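Mumholm on Screen: Your Questions Answered

Last updated Mar 16, 2022

We get a lot of post about the television version of the Mumholm books, and much of it asks the same things, so we've gathered the answers in one place. Do have a look through before you write to us (though we love hearing from you, and a letter that begins "I've read your page but" is always welcome).

What is Mumholm?

Mumholm is a long family saga set on an island of the same name, with a herring harbour, a quarrelsome parish council and a lighthouse that changes hands more often than is good for it. There are 13 books in all. Most readers come to it through the first, The Salt Year, usually because an aunt has pressed it on them, and then find they have lost the whole winter.

Is it a film or a series?

It's a series. There was talk of a film years ago, and you'll still find old articles saying one is on its way, but that version was dropped before a script was finished. The series is being made by Ilham Pictures and will be shown on Plollico.

How many seasons have been ordered?

So far, 2. The first covers The Salt Year and the second takes in The Ferryman's Daughters, which a good many of us think is the better book. Anything past that depends on how many people watch, and Plollico hasn't given any hint about the number it would need to see.

When can I watch it?

The first episode is due in November. Plollico hasn't given a day yet, and we would gently ask people to stop sending us the one that's been going round on message boards - it seems to have started as a guess and picked up confidence as it travelled. Episodes will come out weekly, which we're rather pleased about. A saga like this wants a bit of time for arguing in between.

Do I need to read the books first?

Not at all. The series starts where the story starts and should make sense to anybody who sits down in front of it. If you'd like to read along, The Salt Year on its own is plenty for the first season. Be warned that it is a big book. The paperback runs to over 740 pages, and the large print edition is 1,046, so you may want a cushion to rest it on. The audiobook is very good too, and has seen several of us through the ironing.

Will it be faithful to the books?

This is the question we get most, and we can only tell you what's been said in public. The island setting stays, the years stay, and the flood stays. The two cousins who run the chandlery have been made into one character, which has upset some readers more than others. The letters that open each chapter will be read aloud in places, although not in every episode. We know that won't please everybody. Several of us grumbled for a week and then remembered that the letters do go on a bit, especially the ones about the drains.

Where was it filmed?

The harbour was built as a set on a stretch of coast that Ilham hasn't named, and the indoor scenes were done at Negussie Studios. We know some of you would love to make a trip of it. The studios don't run tours, I'm afraid, and the harbour set has already been taken down. If a proper location list is ever published, we'll put it up here.

Who is in the cast?

We keep the cast list on its own page, as it changes quite often and we kept forgetting to alter it in both places. You'll find it in the menu under People. We only add a name once Ilham has announced it, so please don't be cross with us if your favourite rumour isn't there.

Can I watch it without Plollico?

For now, no. There are no plans that we know of to show it on ordinary television. The earlier radio version was released on disc after a year or so, and plenty of libraries still have it, so there is hope for those of us who like a box on the shelf.

Will there be new covers for the books?

Yes, The Salt Year is getting a new cover to go with the series. The old painted covers will carry on being printed alongside it, at least to begin with. If you want a matching set of the painted ones, it would be sensible to fill your gaps before the autumn. Book nine is the tricky one to find and always has been.

Do you post spoilers?

We try very hard not to. Anything that gives away more than the first few chapters goes in the Readers' Room, which has a warning on the door, so to speak. If you spot something on the main pages that shouldn't be there, tell us and we'll move it. We've all read these books so many times that we do lose track of what counts as a surprise - one of us once gave away the business with the lighthouse in a recipe for fish pie.

Are you anything to do with Plollico or Ilham?

No, we're simply readers who run a website. We don't get episodes early, we can't pass on scripts, and we can't get anyone a part as an extra, though we've been asked very nicely.

How do I get in touch?

Use the form on the Contact page. We read everything and reply to most of it, sooner or later.
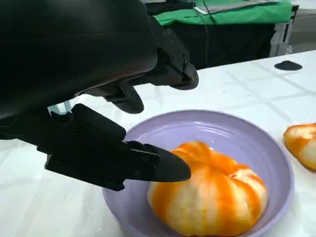

If your question is about one particular book, please put its title in the subject box, and it will go to whichever of us knows that one best.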